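4. チャンネルスキャンと視聴パッケージの登録

本章では、Ferkanoケーブル受信機(Wallportシリーズ)の初期設定のうち、チャンネルスキャンと契約パッケージの登録手順を説明する。同軸ケーブルの接続(第3章)が完了していることを確認してから作業を開始すること。

4.1 チャンネルスキャン

1. 受信機の電源を入れ、前面の表示灯が緑色に点灯するまで待つ。
2. リモコンの「メニュー」を押し、「設定」→「受信設定」→「スキャン」の順に選択する。
3. 地域コードの入力欄に1472を入力し、「決定」を押す。
4. スキャン方式で「全帯域」を選択する。所要時間は最長20分である。
5. 「スキャン完了」と表示されたら「保存」を選択する。

注意:スキャン中は電源プラグを抜かないこと。チャンネル一覧が破損し、工場出荷時の状態に戻す必要が生じる場合がある。

注記:信号レベルが36未満のチャンネルは一覧に登録されない。該当するチャンネルがある場合は、分配器の接続を確認したうえで手順2からやり直す。

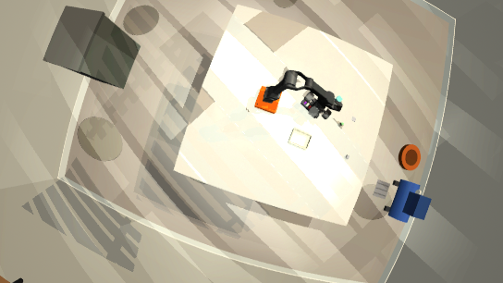 4.2 契約パッケージの登録

スキャン直後の状態では、基本チャンネルのみ視聴できる。追加パッケージを契約している場合は、次の手順で登録する。

1. 「メニュー」→「契約情報」→「パッケージ登録」を選択する。
2. 契約書に記載の登録番号を入力する。ハイフンは省略する。
3. 契約中のパッケージ名(NaciriまたはJenitz)が表示されたことを確認し、「有効化」を選択する。
4. 受信機が自動的に再起動する。再起動後、番組表に追加チャンネルが表示されることを確認する。

注記:配信事業者との契約更新により、パッケージに含まれるチャンネルは変更されることがある。提供が終了したチャンネルは番組表に灰色で表示され、次回のスキャン時に一覧から削除される。当該チャンネルの録画予約は自動では解除されない。「予約一覧」から手動で削除すること。

4.3 エラー表示

E-20:登録番号が一致しない。番号を確認し、再入力する。
E-36:信号が検出されない。同軸ケーブルの緩みを確認する。
E-3000:認証サーバーに接続できない。時間をおいて4.2の手順1からやり直す。

同じエラーが繰り返し表示される場合は、受信機底面の製造番号を控えたうえで、契約先の窓口に連絡する。

改訂:10月2日 4.3にE-3000を追加(担当:Ilham Ouali)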